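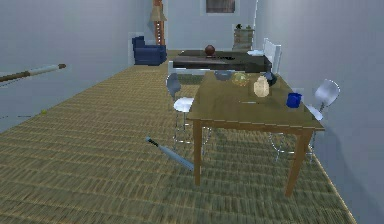
Rattana Wattanapong wrote in to ask how I keep comics flat when I live in a humid place and own exactly zero fancy cabinets. Good question, and the answer is mostly bags, boards and a bit of patience!

I have 478 issues right now (superhero stuff mostly, plus a run of Phetsri that I will never sell), and they all live in short boxes. Short ones, please. A full long box is murder on your back. Stand the comics upright, snug enough that they don't slump but with room to slide a hand in. If a box is half full, wad up some acid-free tissue and fill the gap.

Keep the boxes up off the floor. Mine sit on 2 planks, and I try to hold the room at 68 degrees, though in July I just run the fan and hope for the best.

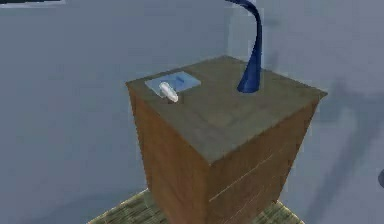

According to Tassanee Kaewmanee, the boards matter more than the bags, and she swaps hers every few years. I'm lazier than that – I check a handful each March and change any that have gone yellow. Tape goes on the back of the bag, never on the flap side where it can grab the cover on the way out (my poor Bindudia number one, I'm still sore about it).

For a rolled movie poster, lay it face down on clean paper, put another sheet on top, and weigh it down with big flat books. Leave it for around 30 hours. Don't iron it! I know people do. I did it once to a Skurport teaser sheet and the ink went cloudy in one corner.

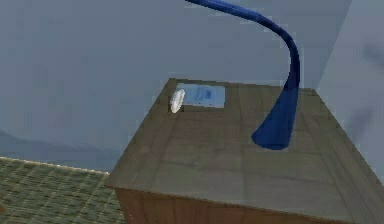 The big wooden box, from the side with the blue arm

Last thing, sticky price labels. Warm the label with a hair dryer on low, peel slowly from a corner, and stop if the paper starts to lift. Only on the bag or a hardcover jacket, mind you. On a bare cover I leave the sticker alone.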